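Ticket: Live stream drops during the call-in hour

Hi, Jannik Brinkmann from the Fellier politics show. Our stream died at 26 minutes past, right in the middle of the Pisau council debate!

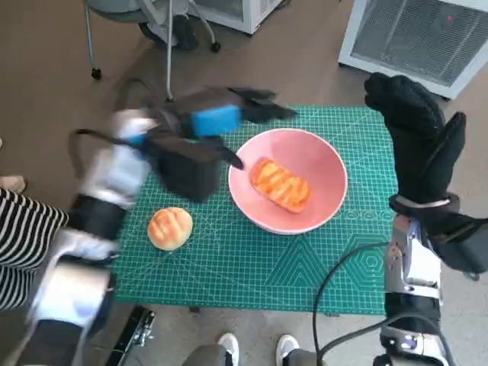
I restarted the Atevley encoder (twice, ugh) and got maybe five minutes of sound before it quit again. 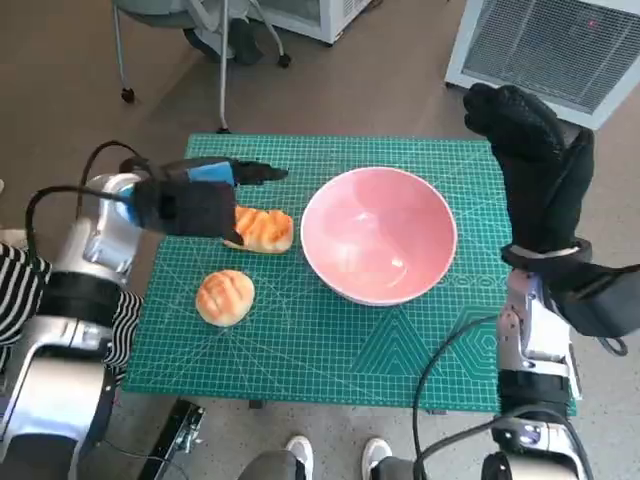

Update, 6 pm

Swapped the network cable, same thing. The phone lines are fine, so callers hear us but listeners don't.

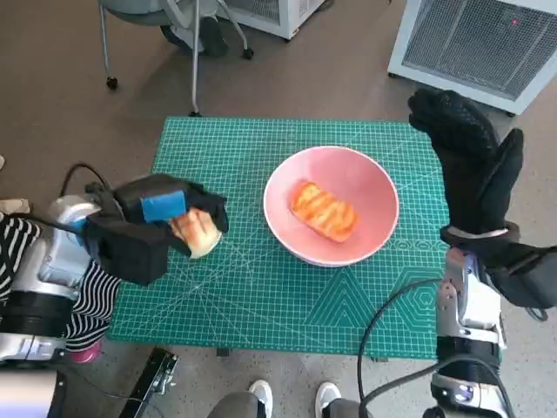
Could Somogyi support check the server log before our December show?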